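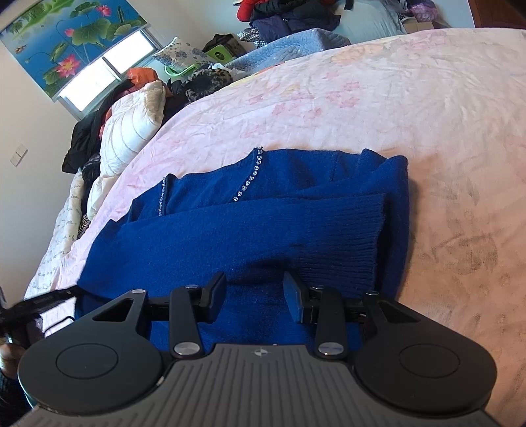 Re: [garment-handling] Folding work at Lerkent and the new job grades

List: garment-handling
Posted in November, 16:20
In reply to: Folding work at Lerkent and the new job grades

> We have been told that the folding benches at Lerkent will go over to
> Eltora cells next year, starting with plain knitwear. Management says no
> posts will be lost, but the job title changes from "finisher" to "cell
> attendant" and the grade has not been settled. Has anyone on the list
> been through this? I would like to know what the work is like
> afterwards, and which garments stay with people. Our trial covers 200
> garments and I do not think that is enough to tell.

We went through the same change at Skenby, so I can answer part of this.

1. What the cells do

Our two-finger cells fold plain jumpers, T-shirts and flat trousers. The motions were learnt from recordings of people folding with hand-held grippers. Anything in the recordings is handled fairly well. Anything outside them goes to a person.

2. What stays with people

Trimmed knitwear, for the most part. A blue jumper with two lines of clear stones running under a folded sleeve is a fair test piece. The pads have to take hold of the knit and keep off the stones, and the sleeve has to lie flat over them without dragging. A wide ribbed cuff adds another layer at the point where the sleeve ends. Our finishers do this by feel. With the grippers they had to do it by sight, and most of them took two or three shifts to get used to that.

Pleats, hoods with cords and anything quilted also stay on the benches.

3. The figures

Over the first full month the cells took 2,996 garments. The reject rate on plain items was 7 per cent, nearly all of it sleeves left short of the centre line. Rejects are refolded by hand and counted against the cell. Please check how yours will be counted. For a while ours went down as bench work, and the bench looked slow.

I agree that 200 is too few. It is also worth asking what the 200 are. If they are all one style in one yarn you will learn very little about the rest of the range.

4. What changed for staff

Bench folding went from full shifts to part shifts. The remainder is loading, clearing faults and recording new garments. The recording work is the part that was badly planned. It was put down as light duty, but holding a gripper in each hand with the wrists turned in is tiring in a different way from folding. We asked for a limit and got 7 minutes at a stretch, followed by a change of task. Wrist complaints fell after that, though the grippers were also changed at the same time, so I would not put it all down to the limit.

The other change is pace. A finisher used to set her own order of work and leave the awkward pieces until after the break. Now the awkward pieces are all she gets. The old hourly target was kept for the first weeks and it could not be met. It had been worked out on a mix of easy and hard garments. Get this reset in writing before the cells start.

5. Grading

Alipour did the job evaluation for us. The first draft scored the attendant role below finisher, on the grounds that the machine does the folding. We asked for recording and fault clearing to be scored as separate duties, and the second draft came out one grade above. I can send the list of duties off-list. The scoring sheet is not mine to pass on.

6. Questions back to you

Will Lerkent staff make the recordings, or does Eltora supply them ready made? If it is your own staff, is there anything in the agreement on how long the recordings are kept, and whether they may be used at other sites? Ours was silent on both points and we are still arguing about the second.

Cell layout drawings are in the list archive under "Skenby bench heights". The table height shown there is the old one, so add 7 cm.

Finishing section, Skenby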